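**Trial participants wanted: Poltel bagging arm, December round**

Posted 2022-09-05

Poltel is looking for small packing shops to try its bench-mounted bagging arm. The arm picks up, opens and sets down plastic bags. It comes with the Dunetti control box and a rolling stand.

We have room for 2 shops in this round. Each one keeps the kit for 72 days.

**Who can apply**

- You pack goods in plastic bags on most working days.
- You have a sturdy table at least 66 inches long.
- One person on your staff can work beside the arm for a few hours a day. No programming background is needed.

**What we ask**

- Run the arm on your own bags and your own goods.
- Fill in the daily log: bags dropped, bags torn, stops, restarts.
- Take a short call with us every other week.
- Send back the kit with all cables and the Ogilvie case it came in.

**What you get**

Delivery, setup and pickup are free. We pay $102 a week for your staff time. If you want to keep the arm afterward, the fee comes off the price.

Large bags are still the hard part. Thin film folds over itself and the grip can miss the edge, so shops that use big, floppy bags will be considered first.
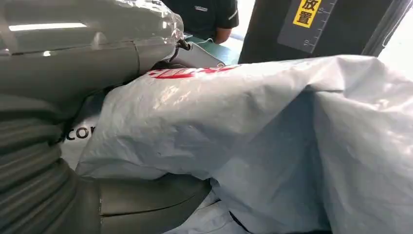 Please don't apply if you only handle boxes. The Bundine carton kit is a separate product and has its own trial list.

To apply, use the trial form on our site. Tell us your bag sizes, your table length and who would run the arm. We answer every application, usually within two weeks.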